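Can a robot do the washing-up yet? Ivbridge team opens its workshop and shares its first results

Ivbridge, 16 June 2020

The home robotics group at Sarmiento has published the first results from Dokum, its project on everyday chores, and the answer to the question everyone asks us is "some of them, slowly". We're delighted with that. When Dokum began, our arms could barely find a mug on a table.

The project tests machines on 37 ordinary jobs taken from kitchens, utility rooms and small shops. They include folding a tea towel, wiping down a counter, putting tins on a shelf label side out and sweeping crumbs into a pan. Each job is tried many times over, with the objects moved between tries, and a job is passed only when the arms finish it without any help from a person.

So far 24 of the jobs have been passed at least once. Only 9 are reliable enough that we would let a visitor choose where the objects go. Shelf stacking is the strongest of the lot, and sorting cutlery has come on wonderfully since February, when the forks were still ending up with the spoons (and quite often on the floor).

Cloth is still hard. A towel never lands the same way twice, and our arms take almost three minutes over a fold that a child could manage in a few seconds. Anything held at the end of a long handle is tricky too. A brush, a stick or a ladle moves the point of contact well away from the fingers, so a small error at the grip grows by the time it reaches the far end.

"I came into this work wanting a machine that could clear the table after supper, and I still want one," said Upendo Muriithi, who leads Dokum. "What thrills me is how quickly the small jobs are falling into place. We had a whole afternoon last month when the tins just kept going up on the shelf, one after another, and people came out of their offices to watch."

The software that plans each movement, called Grurnix, was written by the Ivbridge team. It takes its view of the job from small cameras close to the grippers, so what it has to work with is a near view of the tabletop and whatever is on it.
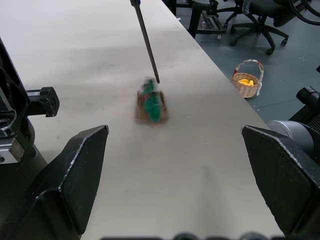 Will there be a robot in my kitchen soon that does all this?
It will be some years yet. The jobs that work today work on a clear table with a team close by, and a busy family kitchen is a much harder place. Shops and stockrooms, where shelves stay put and the goods come in known shapes, are likely to see useful help first.

The next round of tests adds pouring, peeling and making a bed, and we expect to fail at bed-making for quite a while. Full results for every job, including those the arms have never managed, are free to read on the Dokum pages of the Sarmiento website. Teachers and shop owners who would like to suggest a chore for the list are warmly invited to write in.

Press contact: Upendo Muriithi, Dokum project, Sarmiento, Ivbridge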